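手持ちグリッパの記録をロボットの軌道に直すまで
Prekia 前処理部の設計と運用　発表者用メモ
改訂 2020-08-23

表紙

名前と所属だけ言ってすぐ次へ。共著の Lorena Riquelme は会場にいるので、着席位置を手で示す。前半は記録から軌道を出すところまで、後半は軌道計画への受け渡しと道具の話。ハードウェアの話はほとんどしないと先に断る。グリッパの設計について聞きたい人は、休憩中に Lorena へ。

対象と用語

用語を三つだけ先にそろえる。「記録」は録画開始から停止までのファイル一式。「区間」は記録の中で一つの動作として切り出した部分。「軌道」は区間から計算した手先の位置と姿勢、および開度の時系列。論文によって「エピソード」「デモ」の指すものが違うので、この発表ではどちらの語も使わない。

Prekia は記録を受け取って軌道を出すソフトウェアの名前。Takwood は時刻合わせのライブラリで、Prekia から呼び出している。単独でも使える。軌道計画側は Michiels。三つとも別々のリポジトリになっている。過去に一つにまとめていたが、Takwood だけ使いたい人が全部ビルドすることになり、分けた。

全体の流れ

図は左から右へ読む。記録の読み込み、時刻合わせ、レンズ補正、自己位置推定、マーカーによる座標合わせ、区間の切り出し、軌道の書き出し。各段は前の段の出力ファイルだけを読む。途中から再実行できるようにするため、メモリ上で値を渡すことはしていない。ディスクは食う。ここは質問が出やすいが、後半の「道具」で答えると言って進む。
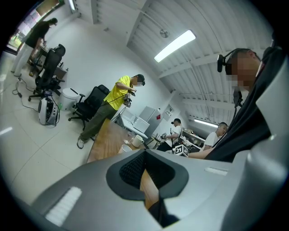
座標系の話は、ここでゆっくりやる。グリッパのカメラが推定する位置は、推定を始めた場所が原点になる。記録ごとに原点が違うので、そのままでは二つの記録を重ねられない。そこで作業台に固定の基準を置く。木の机に載っている白黒模様の立方体がそれにあたる。カメラから立方体が見えたフレームで立方体とカメラの相対姿勢を求め、その姿勢を使って軌道全体を机の座標へ移す。机の上のマグカップもガラスのコップも、この座標で位置を書く。

立方体にした理由を聞かれたら、平板のマーカーは浅い角度から見ると姿勢が二通りに解けてしまうことを説明する。面が二つ以上見えていれば、この曖昧さはかなり減る。一面しか見えていないフレームは重みを下げる。捨てはしない。捨てると、人が前に立って手を伸ばしている間の拘束がなくなり、軌道がずれていく。

手前に大きく写り込むグリッパ本体は、特徴点を取る前にマスクする。本体はカメラと一緒に動くので、ここから特徴点を拾うと自己位置推定は「動いていない」と答えたがる。マスクは機体ごとに一枚作る。V字の切り欠きの内側は、隙間から向こうの机が見えることがあるが、開閉で見え方が変わるのでまとめて塗りつぶしている。

レンズ補正

天井の波板や梁が大きく曲がって写るくらいの広角なので、普通の歪みモデルでは周辺が合わない。魚眼用のモデルを使う。補正画像を作ってから推定するか、元の画像のまま推定するかは両方試した。今は元の画像のまま、投影モデルの側で扱っている。補正画像にすると周辺が引き伸ばされ、特徴点の位置の誤差がそこだけ大きくなる。

校正はグリッパごとに行う。同じ型のレンズでも値を使い回さない。Luana Caldeira が四月に、別の機体の校正値を入れたまま処理した結果と正しい値の結果を並べた図を作ってくれたので、それを出す。軌道の形は似ているが、机の端に近づくにつれて高さがずれる。図の縦軸の単位を必ず口で言うこと。前回忘れた。

時刻合わせ

ここが発表の中心。時間が押してもここは削らない。

グリッパ側と頭部側では時計が別々に進む。開始時刻をそろえるだけだと、長い記録の終わりのほうで合わなくなる。Takwood は区間ごとに相互相関を取り、オフセットと時計の進み方の差を同時に推定する。入力はどちらも角速度の大きさ。頭と手は別々に動くのに何の相関を取るのか、という質問が毎回出る。答えは、記録の最初と最後に合わせ用の動作を入れてもらっているから。グリッパを頭のカメラに触れるくらい近づけ、頭と一緒に左右へ振る。これで両方に同じ波形が入る。

合わせ用の動作が抜けた記録は、画像中のマーカーの動きから合わせる。精度は落ちる。受け入れるオフセットは最大600ミリ秒までにしてあり、これを超える推定値が出たら自動では通さず、人が見る。たいていは合わせ用の動作の途中で録画が始まっている。

デモの数値は、835件の記録を同じ設定で通したもの。棒グラフの右端に山があるが、設定ファイルの書き間違いで時計の差を推定しない状態のまま流れた分なので、聞かれたらそう答える。やり直した図もあるが、あえて元の図を使う。次の「道具」の話につながるため。

マーカー検出の実装

検出そのものは既存の方法をほぼそのまま使っている。変えたのは二か所。一つは、広角の周辺部で正方形が正方形に写らない問題。候補の四隅を投影モデルで光線に直してから、平面かどうかを調べるようにした。もう一つは、白とびした面の扱い。窓の光や蛍光灯が白い面に当たると白黒の境目が太って、四隅が内側へ寄る。境目の勾配の幅を見て、広すぎるものは観測の分散を大きくする。

閾値を細かく調整したくなるが、やらないほうがよいと言う。部屋が変わるたびに調整することになる。

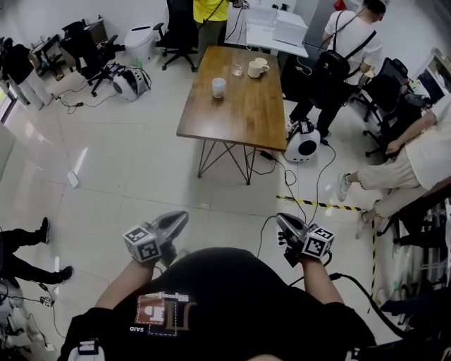

20 ページ

頭部カメラの役割は二つある。両手の相対姿勢を求めること、そして何をしている区間かを人があとから見て判断すること。左右のグリッパにはそれぞれ白黒模様の立方体が付いていて、手元を見下ろしたときに両方が入っていれば、その一枚だけで左右の間の変換が出る。自己位置推定は左右で独立に走らせているので、そこに誤差がたまっても、この観測で引き戻せる。

実装としては、左右それぞれの軌道をスプラインで持ち、頭部から見えた時刻にだけ相対姿勢の拘束を足す。変数が増えすぎないように、頭部の軌道は粗い間隔で持つ。頭の動きが速いところで残差が大きくなることは認める。間隔を詰めれば下がるが、計算時間との兼ね合いで今の値にした。

左右の取り違えについても触れる。マーカーのIDで左右を決めているため、持つ手を入れ替えて録ると、軌道は正しいのに左右のラベルだけ逆になる。Prekia は記録の冒頭で、頭部から見て左にあるものが左のIDかどうかを確かめる。一致しなければ警告を出し、勝手に直さない。腕を交差させて始める動作もあるから。

区間の切り出し

自動でやるのは候補を出すところまで。開度の変化と手先の速度から候補を出し、人が前後を直す。閾値で切ると、つかみ損ねて持ち直した部分が二つに割れる。学習に使うなら、持ち直しは一つの区間に入っていてほしい。これは Riquelme が強く主張した点で、本人に補足を頼んである。目で合図する。

確認画面には三つの時系列が縦に並ぶ。上から速度、開度、推定の不確かさ。不確かさが途中で跳ねている区間は、その場で不採用にできる。不採用の理由は選択肢から選ぶ。自由記述にしていた時期があり、「だめ」とだけ書いたものが大量に残って集計できなかった。

軌道計画への受け渡し

人の手の軌道をそのままロボットに流しても動かない。届かない姿勢がある。関節の速度も超える。Michiels では、Prekia の出力を目標として、関節の制限の中で一番近いものを解く。近さの重みは位置と姿勢で別にしてある。つかむ直前と放す直前は位置の重みを上げ、移動中は下げる。重みの切り替えは区間の開度から自動で決まる。

姿勢の誤差は、手首まわりだけ許容を広く取れる。円筒形のコップを上からつかむなら、手先の軸まわりに90度回っていても結果は同じになる。取っ手のあるマグではそうはいかないので、物の種類ごとに設定を持つ。この設定は今のところ手書き。自動で決められるかと聞かれたら、今はやっていないと答えて終わる。構想の話はしない。

解けない区間の扱い。途中の一点だけ解けない場合は、前後から補って再度解く。それでもだめなら区間ごと外し、理由をログに残す。補った点が多いものを混ぜると、あとで方策の側が妙な減速を覚えることがあった。Jullstead との共同作業で見つかった。向こうの人の許可は取ってあるので、名前を出してよい。

制御側の遅れ

スライド一枚だけ。記録の時刻と、ロボットが実際に動く時刻の差をどこで吸収するか。Prekia では吸収しない。軌道の時刻は観測の時刻のまま書き出し、遅れの補正は実行時の制御側に持たせる。機体を変えたときに前処理を全部やり直したくないため。開度だけは例外で、モータの応答が手の動きよりかなり遅いので、Michiels の側で先読みの量を設定できるようにした。

特徴点が少ない向き

動画を流す前に、下の静止画で先に話しておく。
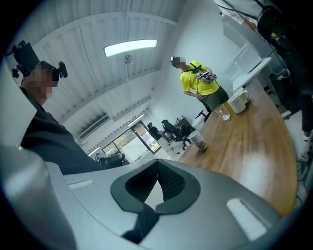
道具：再実行と差分

各段の出力には、入力ファイルのハッシュと設定ファイルの全文を一緒に保存する。さきほどの右端の山は、これで見つかった。結果がおかしい記録の設定を並べて差分を取ると、一行だけ違っていた。設定の名前だけを保存していた頃なら見つからなかったと思う。

差分表示のコマンドは二つの軌道を受け取り、時刻ごとの位置の差、姿勢の差、開度の差を出す。画面で見せるときは文字を大きくしておく。位置の差だけを見て合格にしないこと。姿勢が徐々に傾いていても、手先の位置はしばらく合って見える。

特徴点の分布も差分に出せる。白い壁と天井が広く入る向きでは、点は窓枠や机の上の物に偏る。波板の天井は筋が同じ間隔で並んでいるので対応づけを間違えやすく、筋の上の点は数が多くても信用しない。人の服に乗った点も使わない。明るい色の服の輪郭はよく拾えてしまい、人が歩くと一緒に動く。動く点を除く処理は入れてあるが、立ち止まっている間は静止物と区別がつかず、歩き出した瞬間に推定が引っ張られる。対策として、人の領域をあらかじめ検出してマスクに足すようにした。処理時間は増えたが、戻すつもりはない。

透明な物の話もここでする。ガラスのコップは輪郭の内側に背景が写り込み、カメラの移動とともに模様がずれる。自己位置推定には使わず、物の位置を出すときも輪郭だけを使う。水位や中身を見分けることは、この発表の範囲外。

ディスク容量の質問への答えは、中間出力のうち画像に関するものは確認が済んだ時点で消す、ということ。数値の出力は消さない。消す操作も記録に残る。

動画デモ

会場の回線は使わない。手元のファイルを再生する。再生ソフトの設定で自動リピートを切っておく。最初に元の動画、次に軌道を重ねたもの、最後にロボットの再生。三本目は音を消す。

動画の途中で軌道の線が一度飛ぶ。飛んだところで止めて、不確かさの表示が同時に上がっていることを指す。飛ばない動画に差し替える案もあったが、Caldeira と相談してこのままにした。

残っている問題

順に読み上げるだけでよい。

合わせ用の動作を毎回やってもらうのは手間なので減らしたい。減らすと時計の進み方の差が推定しにくくなる。

マーカーが手や腕で長く隠れたとき、座標合わせが前後の観測だけに頼ることになる。今は不確かさを広げるだけで、補う手段がない。

両手で一つの物を持つ動作は、左右の軌道を別々に計画側へ渡すと物を引っ張る結果になることがある。拘束をつけて一緒に解く版を Michiels の開発ブランチに入れた。安定版にはまだ入っていない。

校正値の取り違えは、機体の番号を記録に自動で入れるようにしてから起きていない。古い記録は手で確認する。

質問が出なかったとき

Takwood を単独で使う手順の予備スライドを出す。時間が残っていなければ出さずに、配布資料の最後のページにあるとだけ言う。終わったら変換アダプタを忘れずに外す。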